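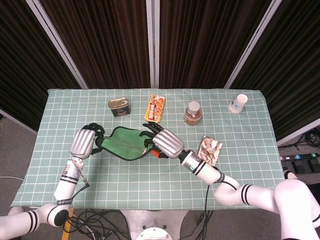 Both arms of the bench cell with the green cloth, Waltach workshop.

The Sosum automation workshop at Waltach has been asked how its two-armed bench cell is looked after between overhauls. The posts that follow set out the present routine. (1/9)

The cell is checked at the start of each working day by the technician on duty. The check takes 50 minutes and is signed for in the cell log. No task is run before the signature is entered. (2/9)

Arms come first. Each joint is moved slowly through its full range with the hands open. Any knocking, scraping or hesitation is written down with the joint number, and the cell stays in slow mode until the entry has been cleared by Konrad Tanner, who is responsible for the cell. (3/9)

Cables are inspected next, by eye and then by hand, from the wrist back to the base. A cable must have enough slack for the elbow to bend fully and must not catch on the edge of the table. Cable ties are replaced in June whatever their condition. (4/9)

The hands receive the most attention. Fingers are wiped with a dry cloth, closed and opened 4 times, and compared left with right. Fingertips are changed after 500 hours of use. A worn tip will still hold a tin or a jar but will let fabric slide. (5/9) 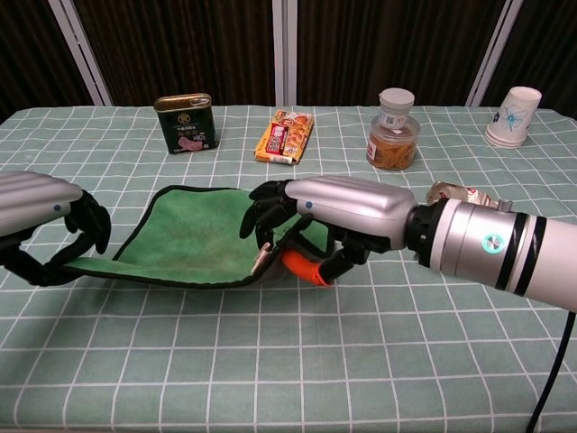 For this reason the daily check ends with a cloth. Both hands take hold of it, lift and lower it, and release. The technician watches the grip on each side and records a pass or a fail. Partial passes are not accepted. (6/9)

The tablecloth is part of the set-up. It is laid flat, with its grid square to the base, and smoothed by hand. If it has moved, it is laid again and the camera alignment is repeated before work resumes. (7/9)

Spare parts are held under the Zaugg numbering system. Staff are reminded that item 57, the wrist seal, is now supplied by Jarnetti and must be fitted with the new screws. Old screws should be returned to stores. (8/9)

The revised checklist applies from 11/02/2023. Earlier printed copies should be removed from the workshop. Questions may be sent to the Sosum service desk, quoting the page number of the cell log. (9/9)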